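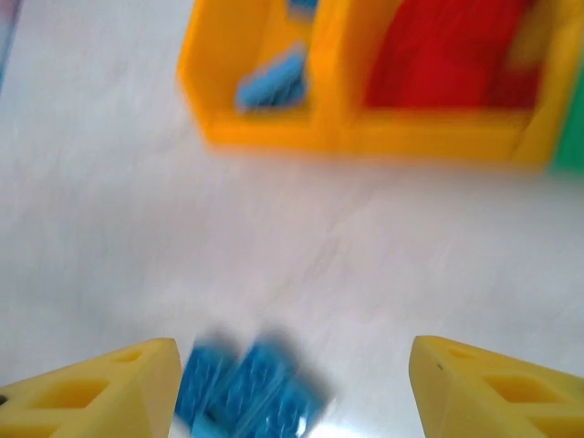

Lanen 仕切りケース（14マス）レビュー　★★★★☆

引き出しの底から単三電池と輪ゴムと正体不明のネジが一緒に出てくる生活に疲れて、Lanenの仕切りケースを買った。送料を浮かせるために要らない付箋まで足したので、得をしたのかは考えないことにしている。

まず良いところ。マスの底の角が丸く、クリップや小さなワッシャーが指ですくえる。前に使っていたTultisのケースは角が直角で、最後の1個を出すには毎回ひっくり返すしかなかった。フタはパチンと気持ちよく閉まる。気持ちよすぎて、夜中に閉めると隣の部屋から文句が来る。

気になるのは仕切り板。「自由に動かせます」と箱にあるが、溝がかなりきつく、爪を一枚犠牲にする覚悟がいる。一度決めた配置とは長い付き合いになるので、買う前に中身をよく見ておくこと。私はボタン電池の部屋を広く取りすぎ、いま三つのボタン電池が豪邸に住んでいる。

説明書は20ページもある。箱に物を入れるだけなのに。そのうち日本語は半ページで、「やさしく愛してください」で終わっていた。

2月から使って、割れも反りもなし。ラベルシールは20枚付いてくるが、粘着が弱く、すでに半分はどこかへ旅立った。ラベルは別に買ったほうがいい。

星をひとつ引いたのは爪のぶん。同じものをもう一つ、工具用に注文した。付箋もまた増えた。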